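1st December

Glaze notes, Vomwood batch. Picked up from the August entry, where I left off with the mustard slip test.

Kiln log says 1698 at the top. Cone packs were both fine, top and bottom shelf. Held 2 hours less than the Willems schedule calls for and can't see a difference on the tiles. Will keep the short hold for now.

Slop bucket of the Plirkbridge clay has gone stiff again. Added water, sieved it, left it under plastic. Whoever uses it next, check it before wedging. The bag by the door is the old clay and should go to reclaim, not to the wheel.

Flinex wax resist: still beading on the white. Thinned a little in a jar and it brushes better, but it needs longer before the dip. First tile I dipped too soon and the glaze crept over the line. Second tile I left over lunch, clean line all the way. Lid on the jar is marked.

Crazing on the clear over red clay, same as before. Tried more silica. Tile 4B is better, 4A is useless. Want to run 4B again on a bowl before I change the recipe card.

Dots: slip trailer with the fine tip clogs every few minutes. Straining the white through the 80 mesh first helps. On a wavy rim the dots are slow work and I lose the spacing on the curves, flat wells are easy.

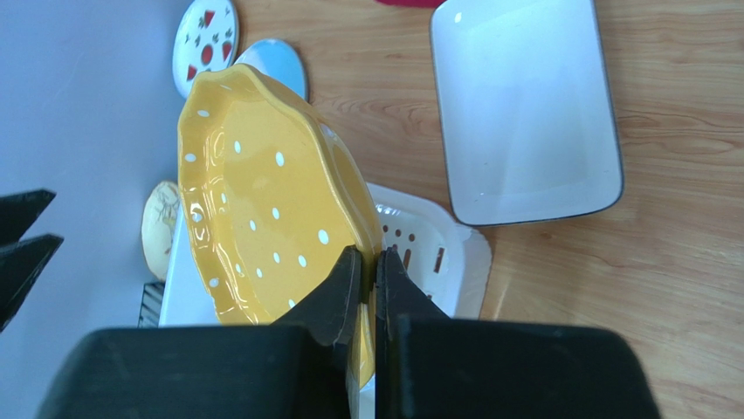 Mustard plate, scalloped rim, white dots on rim and well. Glossy.

Weighed out 600 g dry mix of the mustard for the next round. It is on the left shelf, no water in it yet. Mask on when you open it.

To do: kiln wash on the bottom shelf, order more cones, relabel the Willems tests, find the other sieve.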